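Does Folding Laundry by the Book Save Any Space?
Home Management project report, second draft, 3 Mar 2007

Background

Our section was given the Elletti folding guide and asked to test its main claim, which is that flat folding on a floor mat gives smaller stacks than whatever people do already. I doubted it from the start and said so in my October proposal. The guide never says what it was compared against. "Ordinary folding" could mean my grandmother's or it could mean a ball shoved in a drawer.

Method

We worked on the floor of a bedroom, on a green mat laid over a woven one. The guide insists on a firm surface and warns against using a bed. Each piece was spread out, smoothed from the middle, folded in half lengthwise and then in half again. Thin cloth was the hardest to deal with. It bunches as soon as you lift a corner, and smoothing one side pulls the other side out of line.
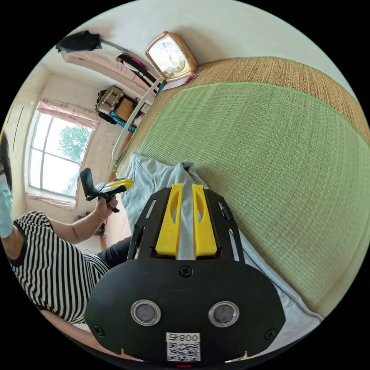

The guide allows four steps for a plain sheet of fabric and says a beginner should manage it in 60 seconds. I don't see how that number was reached. It leaves out finding the corners, which took up a good part of every attempt, and it leaves out starting over. I timed from the moment the cloth touched the mat until I was willing to put it on the stack. My average for thin pieces was 84 seconds. I threw out two attempts where I lost track of the clock, so a stricter reader may want to throw out more.

The Lukness handout from class suggests working from the seam side. I tried it both ways and could not tell the difference, although I was probably getting better as I went, and the design has no way to separate those two things. That is a weakness and I should have alternated.

Results

Stack height did go down. Whether it went down because of the Elletti method is another matter. Any stack gets shorter when you press on it, and the guide has you press at every step. When I refolded the same clothes my usual way and pressed just as hard, the gap mostly closed. Mixed fabrics made it worse, as slippery pieces slid out of the middle and the stack leaned.

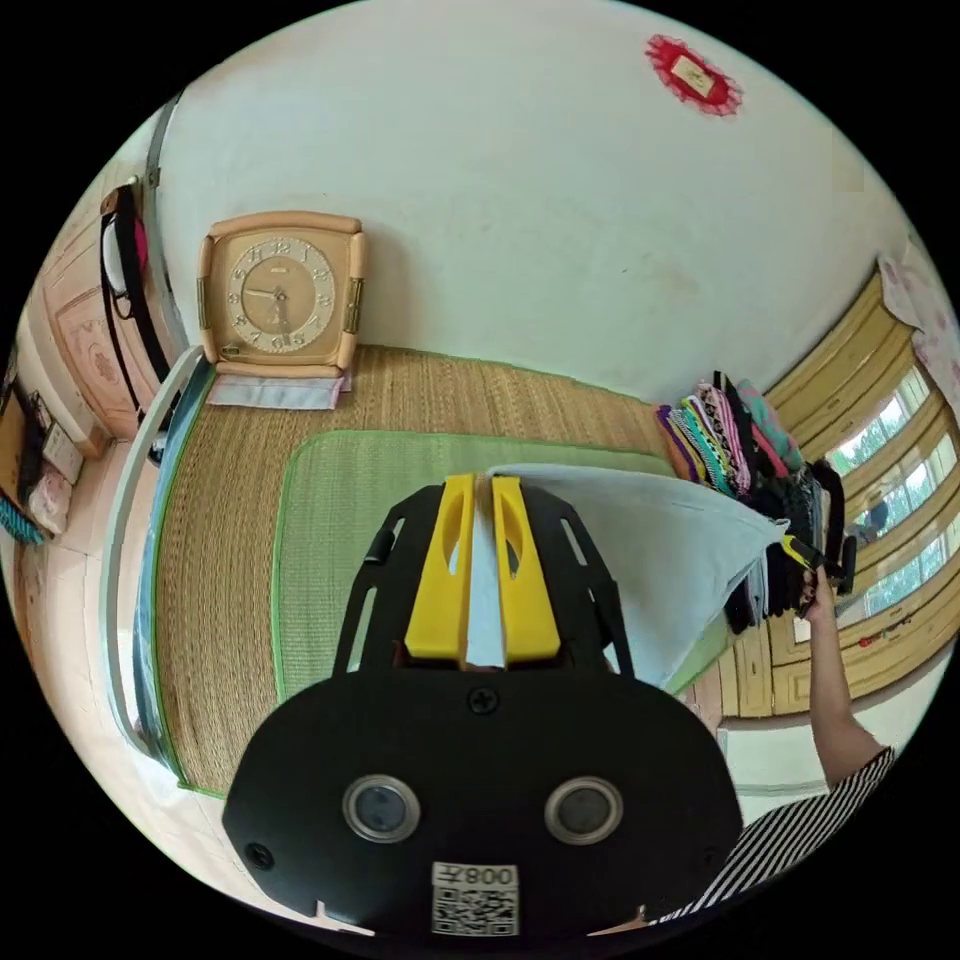 I also think the mat gets more credit than it deserves. A flat floor does help with wide pieces, and having room on all sides meant I could pull an edge straight without knocking anything over. My knees hurt by the end, though, and the guide has no column for that. A table of the right size would probably do the same job.

Limits

One room, one folder, one set of clothes. Stack height was read off a school ruler held upright by hand. The Barreto worksheet asks for a "neatness score" and I left it blank, as I was the only person scoring and I already had an opinion.

Still to do

Repeat with towels. Alternate the two methods. Ask for the Flarkix spring clamp from the supply closet so the ruler stays put.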